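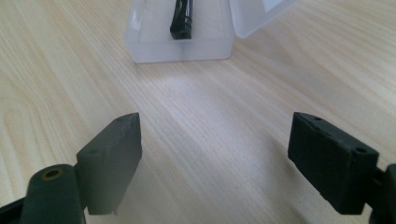 Light-colored tabletop, grain running on the diagonal.

Refreshing an oil finish on a light wood table

Clear the table and wipe it with a damp cloth, then let it dry for 3 hours. Sand by hand with 400 grit, always along the grain, and vacuum off the dust. Apply Brallen clear oil in a thin coat with a lint-free cloth. Wait 30 minutes and wipe off all excess — oil left standing will turn sticky.
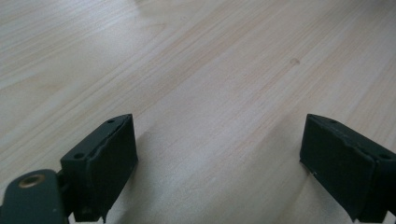 Spot repairs come before the oil. Check the top under a low lamp and mark each defect with tape. A small tan-brown mark like the one right of center may be a knot, a dent or a stain, and it should be identified before any sanding. Leave knots alone. Raise dents with a damp cloth and a warm iron. Sand stains lightly, feathering outward.

Let the finish cure overnight before use. Lay oily cloths flat outdoors to dry before disposal.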